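Robots on the second floor

27/04/2021

I've been promising a post about the robots at work for weeks, and every time I sit down to write it something new happens and I want to wait and see. So I'm just going to start typing.

For anyone new here: I'm in housekeeping at the Prergate, a hotel in Funanville. I've done bathrooms, beds and linen carts there for years, and I like it more than people expect me to. In March we started a trial with a company called Gramow, who brought in two-armed robots to help with the bathrooms. We have 3 of them now. They stay on the second floor, and there are 18 rooms in the trial.

I was excited from day one, I'll admit it. I'm the person who reads the manual for the new vacuum. But the mood in the break room was pretty mixed, and I don't blame anyone for that. When management says "new technology," people hear "fewer shifts." We had a long meeting, and what we got in writing was that nobody's hours would change during the trial and that we'd have a say in which jobs the robots took on. So we made a list! Top of it, by a mile, was bending down.

If you haven't cleaned hotel bathrooms you may not know how much of the job happens below the knee. Towels on the floor, towels in the tub, towels in the basket if the guests are kind. You go down, you come up, you go down again, and by the end of a shift your back is having its own conversation with you. Picking up towels is easy. Doing it room after room is what wears people out.

So towels and baskets went to the robots first, and I love watching them at it. They're slow. I can strip a whole bathroom while one of them is making up its mind about a washcloth. But I'm not standing there waiting, I'm in the bedroom doing the bed, and that changes the whole rhythm of a room. I used to do the bathroom first because I wanted it over with. Now I start with the windows and the bed while my arms are fresh, and then go in for the mirror and the counter and the final check.
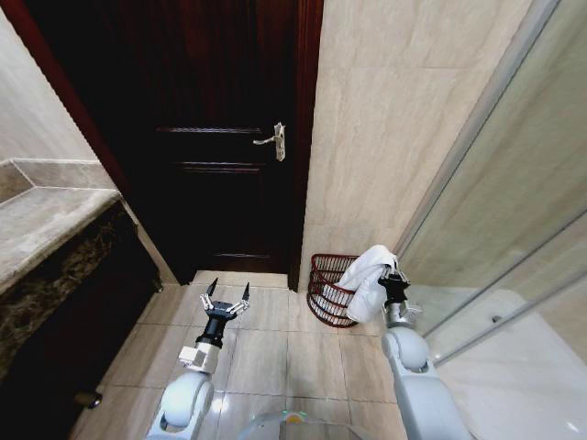 The first couple of weeks were all about learning where to put things. We used to shove the basket wherever it fit. Now there's an agreed spot for it in each room, and you'd be amazed how many opinions there are about a basket. We also learned to look at the floor before we let the robot start, and to keep our bottles and cloths out of its way. Small stuff, but it adds up to a different way of walking into a room.

There's new work too, which I didn't expect. Every shift, one of us is the "floor lead" for the robots. You get them going, check on them between rooms, and write down anything odd in the log. The log was Gramow's idea, but the good parts are ours. They had a category for "item not recognized," and we talked them into adding one for "item recognized, wrong pile," because a bath mat in with the bath towels makes the laundry people very grumpy. I've been floor lead a bunch of times now and I still get a little thrill when the note I wrote on one shift turns into a fix on a later one.

It isn't all rosy. Some of my coworkers miss having a room to themselves. One of the best things about this job is the quiet, just you and your music, and a motor whirring in the bathroom does take some of that away. Another coworker said it feels like being followed by a very polite trainee. I think both of those are fair. And all of us want to know what happens when the trial is over, and I don't have an answer for that yet. We've asked for another meeting and I'm going to keep asking until it's on the calendar.

My own wish list for the next stage: glass. Shower glass, please, I beg you. Gramow says wiping is a lot harder than picking up, and I believe them, but I brought it up anyway and I'll bring it up again.

The Öberg, across town, is supposed to be sending a few of their housekeepers over to see how we work with the robots. I've volunteered to show them around. I already have my list of basket tips ready, and I want to hear how they've set up their linen carts, so expect a cart post next.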